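Recogida de demostraciones en simulación

La recogida de demostraciones en simulación es el procedimiento por el que se obtienen ejemplos de una tarea de manipulación dentro de un entorno generado por ordenador, con el fin de entrenar una política de control por imitación. Cada ejemplo, llamado episodio, reúne las imágenes, el estado de las articulaciones y las órdenes enviadas al brazo en cada paso.

Las cocinas son un entorno habitual. El conjunto Rumora, publicado en julio, contiene 1,000 episodios de recogida y colocación de objetos en fregaderos y encimeras, repartidos en 2 variantes de iluminación. Los episodios se registran por teleoperación con el programa Tazi.
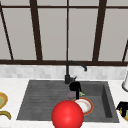
¿Por qué se varía la posición inicial de los objetos entre episodios?
Con una disposición fija, la política tiende a memorizar una trayectoria y falla en cuanto el objeto se desplaza. La variación la obliga a depender de la observación.

En un fregadero, el borde y las paredes de la cubeta limitan los ángulos de aproximación de la pinza. Rumora incluye además objetos ajenos a la tarea, denominados distractores, que pueden ocultar parte de la zona de trabajo.

Filtrado

Los episodios se reproducen en el simulador antes de su inclusión. Se descartan los que superan 500 pasos y los que terminan con el objeto fuera del recipiente de destino. Tolex, una extensión de Rumora, añade 100 episodios con correcciones a mitad de trayectoria.

Véase también: Flodent (simulador), aprendizaje por imitación, teleoperación.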